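Garness asks: can a machine do the boring jobs yet?

March 17, 2022 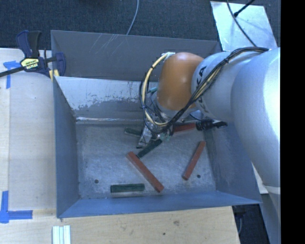
People ask me all the time when they can buy something that empties the dishwasher, and my answer is still "not this year, sorry!" At Garness we've spent since February on a smaller chore that every shop floor knows, picking parts out of a bin. It sounds easy until you have red and green bars lying at all angles on a scratched metal floor, one of them half hidden behind the gripper, and walls on every side that the arm has to stay clear of.

So how are we doing? In our latest run of 200 picks, 137 went through with no help from us. I'm pretty happy with that (my kids, who want their socks sorted, are not). Our partners at Daly want a much better score before they'll put it on a line, and I agree with them.

We're showing the bin-picking work at our Atoscombe shop for 2 days this spring. Come by and bring your awkward parts!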